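Notebook, dye bench, January

Started 8:15. Continued with the madder trial for the Bratville order. Hacer wants the brick red to be the same as the sample card from last year, and so far it is not the same. All my skeins go too orange.

What I did in the morning: weighed 217 g of wool yarn, the two-ply from Wuda, and soaked it in lukewarm water with a drop of dish soap. In the last trial I soaked only one hour and the color was patchy near the ties. Today I left it until after lunch. The ties are also looser now, in a figure eight, as Borghild showed me.

Alum was already dissolved from yesterday. There was a little crust on the side of the jar, so I warmed it in a water bath and stirred until it went clear. pH strip before the yarn went in: 4, maybe a bit over. These strips are old and I do not trust them between 4 and 5. Teodor, if you order from Flemberg this month, please add a box of the narrow-range ones.

Mordant bath: brought up slowly to 80 degrees, kept there one hour, then left to cool in the pot with the lid on. I did not stir much. Trygve thinks I stir too much in general and that this is why the yarn gets fuzzy. He is probably right about the fuzz, but the orange must come from something else.
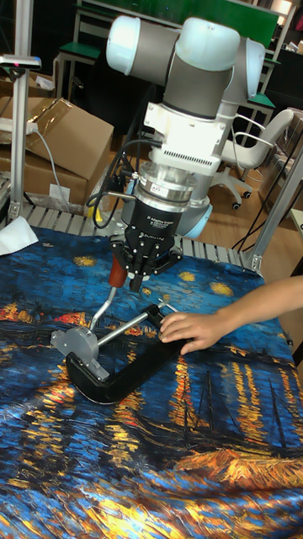
My first guess for the orange is the water. The card from last year was dyed when we still took water from the old tap in the yard, and that one is very hard. Madder likes chalk. The water in the new sink goes through the softener, and I had forgotten this completely until Britt-Marie asked me which tap I was using.

The second guess is heat. In trial 6 the madder bath went up to 85 while I was on the telephone, and the skein came out brownish orange and dull. In the later ones I stayed under 70 and they are clearer, but still on the orange side. So heat explains the dull part only, I think.

Plan for the madder bath:
Skein A – softened water, as before, for comparison.
Skein B – softened water with chalk, 6 g to the pot.
Skein C – water from the yard tap, nothing added.

All three with the same ground root from the Abdelaziz sack, soaked overnight in its own pot. I weighed it before I went home: 117 g for each skein would be too much, so 117 g is for all three together, divided in equal parts. Please do not use the rest of this sack for the workshop on felting. There is another one under the bench, already open, and it is good enough for that.

16:40. Took the yarn out of the mordant, squeezed it gently, rolled it in a towel. It is hanging in a damp cloth in the back closet, not dried. I divided it into three and marked the skeins with knots, one knot for A, two for B, three for C. Paper labels fell off last time.

Borghild came by and looked at the card under the window and under the lamp. Under the lamp my skein from trial 17 is nearly a match. Under the window it is clearly more yellow. We should agree with Hacer on which light we compare in before I make any more of them. I will write to her tonight.

To do tomorrow: fill the yard bucket early and let it stand indoors, find the good thermometer, ask Teodor about the strips.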